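Durán Community Hall, Ground Floor
Periodic Safety Inspection — Checklist with Comments
Inspection period: September
Form 6, retained by the Facilities Office

Ratings used on this form: S (satisfactory), A (attention needed), U (unsatisfactory), N/A (not applicable).

Section 1. Exits and Routes

1.1 Exit doors open fully from inside without a key — S
1.2 Exit signs lit and readable — A
Comment: The sign over the Tuvberg Street door is dim on one side. Replacement tube to be ordered through the usual supplier.
1.3 Corridors clear to full width — U
Comment: Stacked chairs were stored in the rear corridor. The chairs were moved to the store room before the inspection ended. Hirers are reminded that the corridor is not a storage area at any time, including during setup.
1.4 Assembly point notice posted — S

Section 2. Fire Equipment

2.1 Extinguishers in place, pins and seals intact — S
2.2 Service tags current — A
Comment: The kitchen extinguisher tag cannot be read. Mustaso Fire Services has been asked to confirm the last service and attach a new tag.
2.3 Alarm call points unobstructed — S
2.4 Fire blanket mounted in kitchen — S

Section 3. Table Coverings and Floors

3.1 Coverings do not create a trip or snag hazard — S
Comment: Coverings that hang over an edge should stop short of the floor. Pins and tape are not permitted on the hall's own tables.
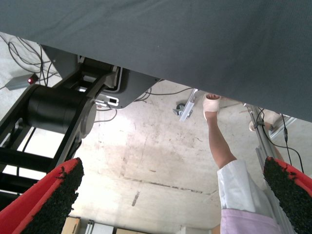
Item 3.1. Dark gray cloth, faint wrinkling.

3.2 Floor surface sound, no lifted seams — A
Comment: One seam has lifted near the stage steps. The area has been marked and a repair request entered as job 71. Until the repair is signed off, the steps on that side are not to be used by performers or by the public.
3.3 Entrance mats lie flat — S
3.4 Spill kit stocked — S

Section 4. Electrical

4.1 Portable equipment tested and labeled — A
Comment: The hall's urn carries no test label and has been withdrawn from use. Equipment brought in by hirers remains the responsibility of the hirer under clause 2 of the hire agreement.
4.2 Extension cords undamaged and fully unwound in use — S
4.3 Distribution panel closed and labeled — S
4.4 Lighting adequate in all public areas — S

Section 5. Work Surfaces and Fabrics

5.1 Work surfaces stable and free of sharp edges — S
5.2 Mats and cloths in sound condition — S
Comment: Folded cloths hold their creases for some time after being laid out. Creasing is not a defect for the purposes of this form. Tears, burns and frayed hems are to be reported.

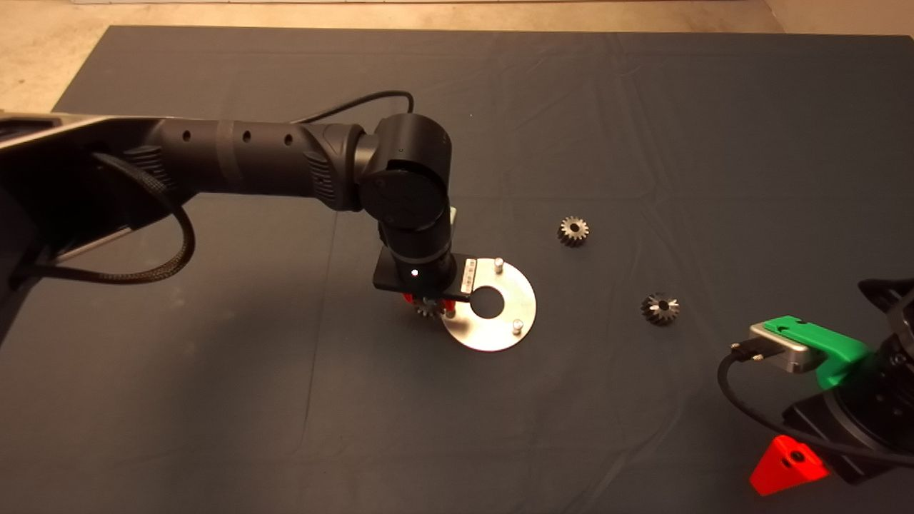
Item 5.2. Cloth mat with fold lines, beige floor beyond.

5.3 Spare cloths stored dry and off the floor — A
Comment: The lowest shelf in the linen closet is too close to the floor drain. Zirkis Joinery will quote for raising it.

Section 6. Kitchen and Restrooms

6.1 Hot water temperature notice displayed — S
6.2 Refrigerator log complete — U
Comment: No entries were made for the second half of the previous month. The log must be completed at opening and closing.
6.3 First aid box stocked — S
6.4 Accessible restroom pull cord reaches the floor — U
Comment: The cord had been tied up out of reach. It was released during the inspection. Cleaning staff are to leave it hanging free.

Follow-up

Items rated U are to be rechecked before the next public booking. Occupancy of the small room remains limited to 50 persons — this figure applies to seated and standing events alike. Completed forms are to be returned to the Facilities Office by 4 p.m. on the day of inspection.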